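**Amville, January 8, 2026** – The Postness program has published its revised practice rules for testing two-armed robots in simulation. The rules apply to all partner sites, including the laboratories at Gavine and Bermúdez, and replace the guidance issued last April.

The earlier guidance left most decisions on scene setup to the individual site. A review of 202 test records found that 80 of them gave no information on lighting, and that shelf and table positions were often entered after a run had ended. Results from different sites could not be compared with confidence.

Under the revised rules, each site must record the layout of a scene before the first run and keep that record with the results. Shadows cast by the arms must remain switched on in all scored runs, including those in which the arms themselves are largely out of view. Sites may no longer remove them to make images easier to process.

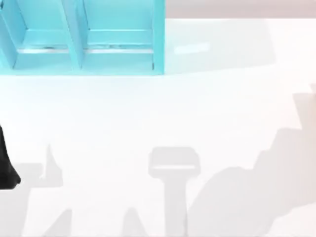

## Main requirements

- Fixed furniture, such as a shelf unit, is to be entered by position, color, and number of compartments.
- Light sources are to be listed with their direction and strength. A very bright work surface is permitted if the setting is written down.
- A run in which a gripper enters from the side of the view is to be scored in the same way as any other run.
- Failed runs are to be kept and reported together with successful ones.
- Any change to a scene – however small – requires a new version number.

## Timetable

The rules take effect in April. Records opened before that time may be completed under the earlier guidance. The Gavine laboratory will recheck the remaining 146 scenes in the shared library, and scenes that do not meet the requirements will be withdrawn until corrected.

Sites may request an extension of up to 2 months. Requests should be sent in writing to the Postness office in Amville.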